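4.2 What the roadside units add

Claims that roadside recording improves traffic enforcement rest on a thin base. The Fasville program, described by Haslinger as a clear success, covered six junctions and ended in May, before the school holidays changed traffic in the town. Complaints against officers fell, but they fell in Tonthorpe too, where no units had been fitted. We are not persuaded that the equipment deserves the credit.

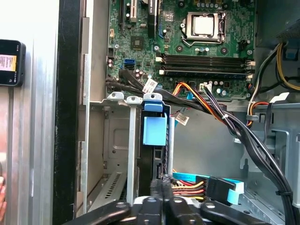
Figure 3. Interior of a desktop computer with the side panel removed.

Officers in Fasville filed 535 stops during the trial, and nearly a third have no matching video. The Petersen report blames officers for failing to switch on their units. Our interviews suggest a duller cause — clips were moved by hand to a desktop computer at each station, and when that computer was out of service the clips stayed where they were until they were written over. A machine with no processor in its socket and both memory slots empty, as in Figure 3, stores nothing for anyone, however good the cameras are. Neither the report nor the Jarneo review asks how many days the station computers were down.

Without that number, the missing video can't be read as a sign of officer behavior. It also can't be treated as random. Three of the six junctions sent their clips to the same station, and those three carry most of the evening traffic.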